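The first thing Yanti Yeoh did when I got to Jarncombe was hand me a checklist and a pen. I'd come to see robots, and I got homework! There are 109 rules in the Pruitt handbook, and she swears she only nags people about eight of them (I counted more by lunch, but I'm not going to argue with her).

Most of them cover the dull stretch before anyone records a thing. Are the jaws clean? Do both grippers open all the way? Where do your hands go at the start? The Drultden lab used to let every operator pick a favorite starting spot, and Yanti still groans when she talks about sorting through that batch. So now there's tape on the tables, black strips on the wood border, and you start beside your strip, jaws facing in, every single time.

I loved the rule about one task, one object. If you're working with paper cups, then it's the cups and their holder on the board and you leave your coffee someplace else. I'd have broken that one in a minute.

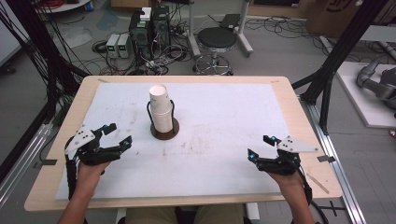 Two rules I'd steal

Stop when you're tired. Operators at Jarncombe swap out after two hours, even if they feel great, and the next person runs the whole checklist again from the top.

The other one is about mistakes. If you drop something, you say so and write it down, and the take gets marked and kept. Yanti brought that one over from her days at Ulerum, where people quietly deleted their fumbles and the records looked a lot prettier than the work did.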